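Workshop notebook, Feb 12, 2025
Project: outreach kits and intake form, third round

Writing this up while the coffee is still warm, mostly for myself but also for Shabnam, who missed the first hour and will want to know why the intake form has changed yet again.

We started with the referral sheet. The version we've been handing out at the Koralach site is two pages, and the second page is where people give up. Of the 317 sheets that came back since June, a good many stop dead at the housing questions. I sat with a pile of them last night and I can see why. The wording is stiff, and it asks for a landlord's name before it has even asked whether the person wants help with housing! Fulvio Sanna went through it with a pencil and cut it to one page. I grumbled about losing the transport question, and we agreed to move it to the follow-up call, where it probably belonged in the first place.

What's left on the page: preferred name, pronouns if the person wants to give them, safest way to reach them, whether it's all right to leave a voicemail, and what they came in for. The voicemail line goes in a box by itself. We had one call last fall where a message got played on speaker in a shared kitchen, and I never want to make that apology again.

Then confidentiality wording, which took far longer than I'd planned. Shabnam Yousafzai (here by then, with muffins) read our paragraph out loud, and by the second sentence all of us were lost. Her rewrite is in plain speech and fits in four lines. I still want a legal reader on it before it goes to print — our notes say "we will never share," and there are situations where the law leaves us no choice, so "never" has to go. I've left a blank in the draft and marked it in green.

Testing night at Tenness. The room is ours from 3 in the afternoon, with 34 slots on the sheet. I'd like to hold 7 of those for walk-ins, as the people we most want to see are often the ones who don't book. Fulvio thinks that's too many and we'd end up with counselors sitting idle. He may be right. We'll try it my way once and his way once and compare. Either way, the waiting chairs need to face away from the door. Last time they were set out like a bus station and you could see every face from the sidewalk.

Peer navigator training: Butt has offered us the upstairs room, no charge, but it has no elevator, so I've said a grateful no thank you and asked Tukine instead. Waiting to hear. The outline for the first session is still mostly role play, and I do think it works best when the trainer goes first and makes a mess of it. People relax after that. I'd like to add half an hour on talking with family members, which came up again and again in the feedback slips, and take the same half hour out of the history section. It pains me a little, since I wrote the history section and am fond of it.

Odds and ends, before I forget:
Spanish version of the one-page sheet needs to be redone from scratch, not patched.
Old brochures list the former phone number. Recycle them.
Ask Shabnam for the muffin recipe.
Return the folding sign to Koralach.

Still open: who answers the evening line the week Fulvio is away. I can do two of the nights and would rather not do three. Will bring it up when we next sit down, and bring the shortened form with the blank filled in, if I hear back in time.

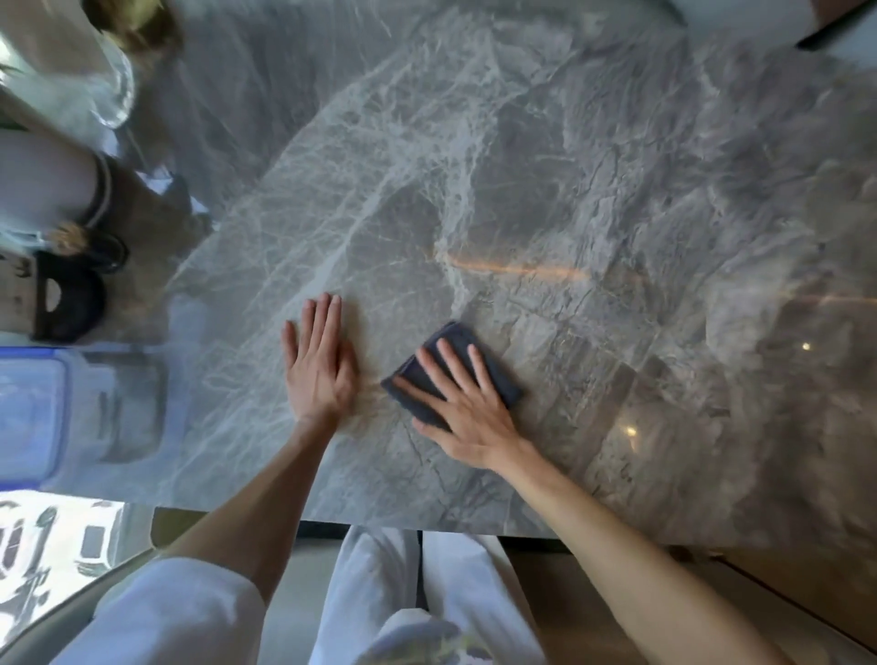
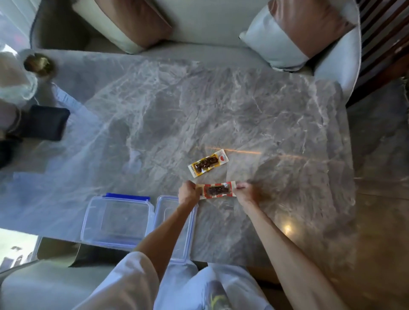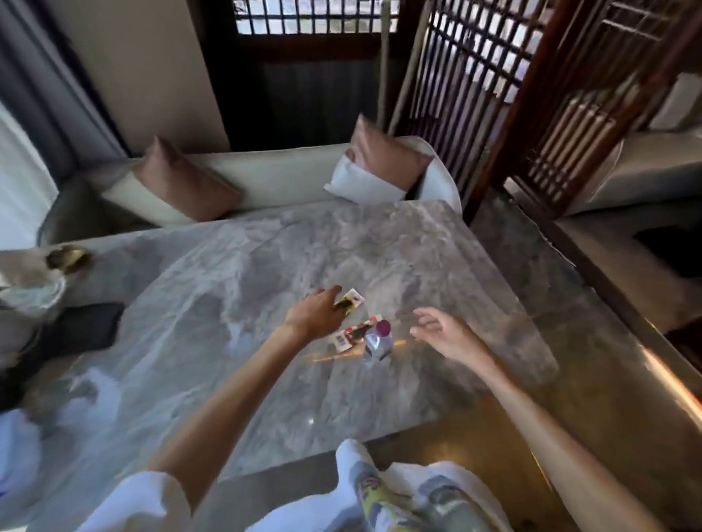 At the gray marble table: a cloth, the snack packets, and a card and small bottle.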